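Gindby Astronomy Boards > Solar System > Small bodies and meteorites

Thread: Is the "Earth water came from carbonaceous asteroids" story settled or not?

wovirard
Hello all. English is my third language, so please be patient with me if a sentence comes out wrong.

I am preparing a talk for our local club and I have become stuck at one slide. The slide says "Where did the oceans come from?" When I was a student the answer was comets. Later the answer was asteroids, the dark ones which are related to the carbonaceous chondrites. Now I read papers which say that the enstatite chondrites, which everybody called dry, contain enough hydrogen to explain a large part of the water in the Earth. So the water would be local, from the material which was here from the start.

My question is how I should present this to people who are not specialists. I do not want to tell them something which is already old. I also do not want to tell them that a new result has won, if it has not won.

My slide has only the D/H ratio on it, that is, the amount of deuterium compared to ordinary hydrogen. Is this still the best argument to show?

baudry_k
D/H is still where you start, in my opinion. Ocean water is near 156 parts per million. Most of the comets measured are higher, some of them by a factor of three. The carbonaceous chondrites scatter on both sides of the ocean value but the average is close. People can follow that without any chemistry.

But say clearly that it is a fingerprint with many owners. If you mix something high and something low you can land on the ocean value too. The solar nebula gas was very low. A bit of that in the early mantle plus some comet water, and you have a match that means nothing.

femar
I would drop the comets from the slide completely. They are finished as a main source. The xenon people allow them some part of the noble gases in the atmosphere, but the water that comes with that is very little.

baudry_k
"Finished" is too strong. There are a few comets with Earth-like D/H, Hartley 2 is the one everybody knows. And there is the argument that the value you measure depends on how much ice grain is in the coma, so the active small comets read lower and the others read too high. I don't say I believe it. I say it was published and it has not gone away.

femar
I know that argument. It is based on a handful of objects and the error bars are large. With so few points I could also draw you a line for the color of the comet against the day of the week.

wovirard
Thank you both. I think I will keep one comet on the slide, but small.

What about the enstatite chondrites? I understand the argument like this. Their oxygen, titanium, chromium and so on have isotopes almost like the Earth, so they are the best match for the building material. They formed close to the Sun, where ice could not condense, so we thought there was no hydrogen. Then it was measured carefully and there was hydrogen after all. Is it correct until here?

quietlimb
Correct until there. The part that gets argued is whether the hydrogen is original or whether it is contamination from lying on the ground. Meteorites are like sponges. Even one that was picked up in Antarctica has been sitting in ice, and a fall that was collected the same week still stood in a drawer in somebody's humid office for forty years.

The newer work looks at which mineral phase the hydrogen is in. If it is bound to sulfur in the very fine material between the crystals, and the cracks and rusty places show a different pattern, then it is hard to call that rain water. I found this convincing. My colleague next door did not, and we share a coffee machine, so I hear about it often.

femar
It is one or two meteorites. I would like to see the same thing done by another lab with another technique, and done on a sample which never saw the air.

quietlimb
Which enstatite sample never saw the air? There is no such sample. We have material from dark asteroids and from a stony one, but a mission to an E-type has not returned anything. So you are asking for something that you can't have for a long time.

femar
Yes, I am asking for it. That I can't have it does not make the present data better.

wovirard
This is exactly the kind of thing I want to explain to the club, that the sample itself is a problem. We have a small collection in our club room (16 pieces, most of them ordinary chondrites, and one slice which was sold to us as EL6) and I was never strict about how they are kept. They are in a normal cabinet, in the boxes in which they arrived. After this thread I am ashamed a little.
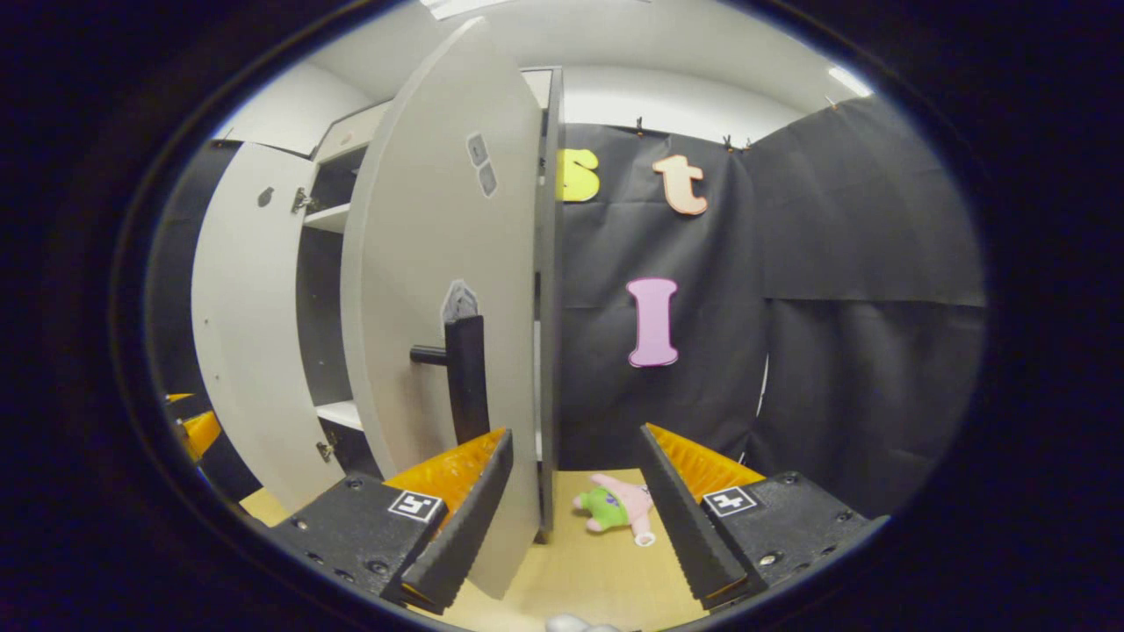
So before the talk I would like to write one page for the members about storage, and connect it with the water question. If a stone in a club room takes up moisture, how quickly does it happen? Is it days, or years? I tried to find a number and found only "rapidly", and I can't put "rapidly" on a slide.

baudry_k
Depends what you mean by taking up. There is adsorbed water, which sits on the surfaces and goes on within minutes and comes off again when you heat the sample gently. That part is not such a disaster, the labs bake it out before measuring. Then there is real reaction, metal becoming rust, sulfides breaking down, and that is the slow one and it does not go back.

Enstatite chondrites are the worst possible case for the second. They have a lot of metal and they have strange sulfides such as oldhamite, calcium sulfide, which does not like any water at all. If your slice is really EL6 and it has been in open air for years then the oldhamite near the cut face is probably gone.

wovirard
We bought it 9 years ago. It has brown spots on one side that were not on the seller's photo. I thought the light was different.

quietlimb
It is not the light, sorry.

Put it in a box with a good seal and a bag of desiccant, and change the desiccant when the indicator changes. Don't oil it. I have seen people put gun oil on iron meteorites and it looks fine, but after that nobody can measure anything with hydrogen or carbon in it.

femar
For a display piece oil is okay. A club slice will never go in a mass spectrometer. Let them enjoy it.

quietlimb
You can't know that. Two of the samples in my own thesis came from an amateur collection. If they had been oiled I would have had to write about something else.

femar
Fair point. I withdraw the oil.

plainchant88
Can I ask a beginner question in the middle of this? If the Earth got its hydrogen from the local material, as in the enstatite idea, then where is the oxygen in the water from? And why are Venus and Mercury not full of water too?

quietlimb
Good question and not only for beginners. The oxygen is easy, the rock is nearly half oxygen by weight. Hydrogen that gets into a magma ocean can react with iron oxide in it, and you get water and metallic iron. So you don't need to deliver water as water. You need to deliver hydrogen and have enough oxidized iron around.

For Venus, most people think it had a good amount at the beginning. The D/H in its atmosphere is more than a hundred times the Earth value, which is what you expect if a lot of hydrogen escaped and left the heavy part behind. How much is "a lot" is another fight. Some say oceans, others say it was only ever steam.

Mercury is small and hot and I would not ask it for anything, except the ice in the polar craters, and that arrived later.

plainchant88
Thank you, that is clearer than the video I watched. One more: is there something which could decide it? I mean between local and delivered.

baudry_k
One measurement, no. But there are some things that push. The deep mantle is one. Some lavas which come from very deep have a lower D/H than the ocean, and if that is a primitive reservoir then the early hydrogen was lighter than the carbonaceous chondrite average. Enstatite chondrite hydrogen is also lighter. That goes in the local direction. But nebula gas goes in the same direction, so again it is not clean.

The other one is nitrogen. Mantle nitrogen looks more like the enstatite kind, the air looks more like the carbonaceous kind. I read this as two sources, a local one early and a delivered one later. Most people I talk to are somewhere in that place now, and they argue about the fraction.

femar
I can live with two sources. What I can't live with is the headline that says "Mystery of Earth's water solved", which I have seen now every second year, with a different answer each time.

wovirard
Then I have an idea for my slide. I would draw the Earth in the middle, and three arrows, and every arrow has a different thickness. Local material thick, carbonaceous asteroids medium, comets thin. And under it I write that the thickness is still argued. Would you object?

baudry_k
I would make the first two the same thickness. With local thicker you are already choosing a side.

quietlimb
I would keep local thicker. Even if only a part of that hydrogen is original, most of the Earth's mass is this kind of material, so small concentrations add up to oceans. People forget the multiplication. Each kilogram has little, but you have nearly a whole planet of kilograms.

baudry_k
If it survived the accretion. A magma ocean and a giant impact are not kind to volatiles, and the core may have taken a good share. You multiply, and afterward you must subtract, and the second number is the one we don't have.

quietlimb
The same subtraction applies to anything delivered before the Moon-forming impact, so it hurts both arrows.

baudry_k
Only the part delivered before. After it, the late material arrives on a planet that already has its core.

quietlimb
And the late material is half a percent of the Earth's mass, and ruthenium isotopes say it was not the outer, carbonaceous kind. So I don't see where your thick second arrow comes from.

baudry_k
From the ten or twenty percent of accretion before that. But okay, we will not finish it here.

wovirard
I will draw the arrows with dashed edges. I have 15 minutes on Monday and I can't fit ruthenium, but I will bring the EL6 slice, brown spots included, and let people pass it around in a closed box. I found desiccant bags with an indicator in the hardware store, the orange type that becomes green.

Does anybody know if plastic boxes are acceptable, or must it be glass?

femar
Polypropylene with a rubber gasket is fine. Avoid the soft PVC ones, they give off chlorine compounds with time and chlorine is what really eats the metal. Also no cardboard and no foam inside. Foam holds moisture and some kinds fall to pieces and stick to the cut face.

quietlimb
Agree with femar, please write this down somewhere because it does not happen often. Write the label on the outside also, so that members don't open the box to read it.

plainchant88
Will the slides be online afterward? I would like to see the arrows.

wovirard
Yes, I will put them in this thread when I have corrected the text. The D/H slide needs new axis labels first.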